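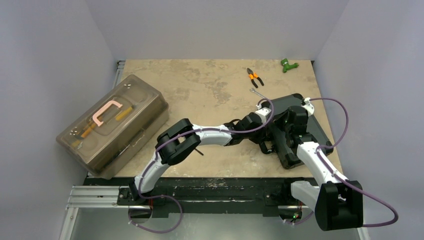

Household tool kit

A household tool kit is a collection of hand tools and fasteners kept in a dwelling for minor repairs, assembly and adjustment. It is distinguished from a tradesperson's kit by its contents, which are fewer, cheaper and older, and by its location, which is usually a matter of debate. In Australian English the kit is often called simply "the tools", and in some families "the toolbox" even where no box has been involved for years.

The term covers everything from a fitted case bought as a set to a biscuit tin holding a hammer and the key from a bed frame since thrown out. Writers on the subject generally agree that the second is more common.

Contents

There is no agreed standard. Most published lists begin with a claw hammer, a flat screwdriver, a Phillips screwdriver, combination pliers, an adjustable spanner, a tape measure, a utility knife and a small level. A torch is usually included on the understanding that it will be somewhere else when the power goes out.

Beyond the listed tools, kits accumulate what the home economist Gifty Kwofie called "sediment": wall plugs in sizes matching no drill bit in the house, picture hooks, a tap washer still in its packet, fuse wire in homes rewired long ago, and hex keys. The hex key, or Allen key, is the most heavily represented object in modern kits. It arrives with flat-pack furniture, is used once, and is kept on the reasonable assumption that the furniture will one day need to be tightened. When that day comes a different hex key is required.

Adhesives occupy an uncertain position. Some authorities treat them as tools, others as consumables, and cyanoacrylate glue is in practice neither, having sealed its own nozzle after first use.

History

Before the twentieth century most dwellings that held tools at all held them for work. Farm households kept axes, augers and drawknives as a matter of course, and town tenants called on a landlord or a neighbour. The idea of a small general kit, owned by people who did not intend to make anything with it, belongs largely to the growth of suburban home ownership. A person with a mortgage and a sticking door was a customer in waiting, and hardware shops noticed.

The Arthorpe hardware firm of Sarpong was among the earlier local sellers of a boxed kit. Its catalogue offered the "Householder" in green-painted steel, with a tray, a lock and a booklet on the care of edges. Surviving examples tend to be in excellent condition, the booklet in particular. The company dropped the lock from later versions after a run of letters from customers who had put the key inside.

Gift kits appeared afterward and remain a mainstay of the trade in November, when they are stacked near the registers beside the novelty aprons. Celitier, a department store chain, for some years marketed a women's version in which the tools were shorter and the price was longer. It was withdrawn without announcement. The retailer Nestor Dizon, who had charge of the hardware floor at the time, later wrote that the hammer in the set was "suitable for the opening of walnuts, given patience on the part of the walnut".

Containers

The hinged steel box with a lift-out tray was long the usual form. It is durable, stackable and loud. Its weight when full has been held responsible for a good deal of household maintenance being put off until the weekend.

Plastic boxes displaced steel in most homes because they were lighter and did not rust onto the laundry shelf. Clear and tinted plastics brought the further advantage that contents could be checked without opening the lid, a feature valued most by people who already suspect the tape measure is missing. Folding handles let boxes be stacked, although a handle set into a lid transfers the whole load to the catches, and the catches are generally the first part to fail. Manufacturers advise carrying a loaded box with one hand beneath it. This advice is printed on a label that most buyers peel off.

Canvas rolls, buckets with pocketed liners and wall-mounted boards all have their followers. The pegboard with painted outlines deserves separate mention. Each tool hangs over its own silhouette, so that an absence can be seen at once from the doorway. Adom Gbeho, in his essay collection The Tidy Shed, described the outlined board as "a portrait gallery of things my brother-in-law has borrowed".

A large share of household tools live in no dedicated container whatever, being distributed among the kitchen drawer, the glovebox, the meter cupboard and the windowsill nearest the last job.

Lending and loss

Tools leave a household by loan more often than by wear. Custom in most streets holds that a borrowed tool should be returned clean and within the week, and custom in most streets is ignored. The usual remedy is engraving or a band of coloured tape on the handle. Tape has the drawback that neighbouring households tend to choose the same colour, there being only so many at the hardware shop.

A survey of about 500 households in and near Arthorpe, conducted by the sociologist Ximena Cárdenas, asked respondents whether they currently held a tool belonging to somebody else. Few said that they did. Asked whether somebody else currently held a tool of theirs, most said yes and many named the person. Cárdenas declined to speculate on where the tools were.

Tool libraries have been proposed as a more orderly arrangement. Members pay a small fee and borrow against a card, as with books. The Arthorpe library opened in a former bakery and lends for two weeks at a time, with the exception of the tile cutter, which goes out for three days and has a waiting list. It opens on Thursday evenings. The post-hole digger is described in its register as "popular, at large".

Quality and cost

Advice on buying falls into two schools. The first recommends purchasing good tools singly, as each is needed. The second recommends an inexpensive set, on the grounds that the need will arise at eight at night with water on the floor. Delali Gbeho, whose column on domestic repairs ran in the regional press, began in the first school and ended in the second, with a note that the two could be reconciled by buying the cheap set and replacing whatever broke. Critics observed that this was what everybody did anyway.

Screwdrivers account for much of the disagreement. A soft tip will round itself and the screw together, leaving a polished crater that suits no known driver. The household screwdriver is also used to open paint tins, lever skirting boards, stir, scrape and, in the Lustar range, apparently to chisel, the handles having been sold with a metal striking cap. Traders regard such use with distaste and generally do it themselves.

Storage and care

Manuals recommend a dry place off the floor, out of reach of children and close to where it will be needed. Few homes contain a spot that meets all of these. Steel tools benefit from a wipe with light machine oil, and pliers from a drop at the joint. Blades should be retracted or sheathed. Batteries should be taken out of torches and testers before long storage, a precaution normally learned from the inside of a torch.

Periodic sorting is also advised. Kwofie suggested emptying the kit onto newspaper and returning only what could be identified, with the remainder kept in a jar for a year and then discarded. In a later edition she amended the period to two years, and in the edition after that removed the word "discarded".

See also

Biscuit tin
Flat-pack furniture
Hex key
Pegboard
Shed
Tool library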